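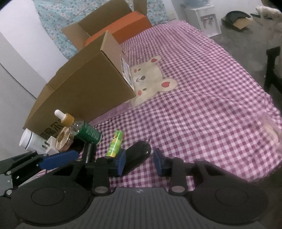 4.2 Where the carton is put down

Before anything can be taken out of a carton it has to be set down somewhere, and this small decision turned out to occupy the people in our study a good deal more than we had expected when we drew up the diary sheets. We had left a single narrow line for it. By the end of the first month that line was regularly overflowing into the margin, and in the Grastden diaries it sometimes ran over onto the back of the page, with arrows.

Across the 60 households in Lostham and Grastden, the diaries record 644 cartons. Of these, 234 were first put down on a raised surface that already had some other daily use, such as a bed, a dining table, a desk or a wide window seat. The remainder went to the floor or stayed in the hallway, and a good many of those were lifted up again later in the day, which we treat separately in Section 4.4. We should say that the diary keepers were very generous in what they called a table, and we have kept their words wherever we could.

The reasons given for choosing a raised surface were mostly bodily ones. People did not want to bend. One woman in Lostham, unpacking her late mother's kitchen things over several evenings, wrote that she could manage the bed "for as long as the radio program lasts" and the floor "for one box, and then only if somebody helps me up afterward." Others wanted to see down into the carton with the flaps raised, and still others simply liked having company, as the bed or table was in the room where the rest of the family was sitting anyway.

What interested us more was how seldom the surface was cleared of its covering first. Bedspreads, quilts and tablecloths were left exactly where they were, and the carton went down on top of them. Several diary keepers wrote fondly of the covering itself. A child's cloth with an animal face on it was mentioned by one father as the reason his daughter would come and help at all, and she was apparently quite strict about which part of the animal the box was allowed to sit on. (He moved it twice.) Figure 3 shows a patterned covering of this sort with the cartons standing straight on it.

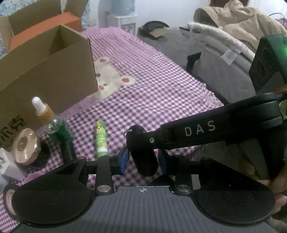
Figure 3. Cardboard boxes on a checkered cloth printed with a cartoon bear. The flaps of the nearer open box are standing up.

The position of the flaps deserves a word here, dull as it may sound. The coding sheet we borrowed from the earlier Van der Merwe survey asked only whether a carton was open or closed. We found that too coarse for our diaries, where people described flaps folded right back, flaps tucked under one another, and flaps left standing. Standing flaps take up little room to the sides, and so a second carton can be brought up close, but they also get in the way of the arms. Flaps folded outward give an easier reach and cover a fair amount of the cloth, along with whatever small things had been laid out on it. Lost scissors come up in the diaries with a frequency that made us smile.

We also noticed a rhythm to the week. Cartons on beds had to be dealt with by bedtime, or else moved, and the entries made on a Sunday evening are often rather cross. Cartons on tables had until the next meal. In the Faddale apartments, where the rooms are small and one surface may serve for eating, homework and folding laundry, diary keepers spoke of unpacking "in between things," and they tended to empty a carton in several short turns, closing it loosely each time. We return to these interrupted unpackings in Section 4.3, together with the question of what happens to the empty carton once its contents have found a shelf.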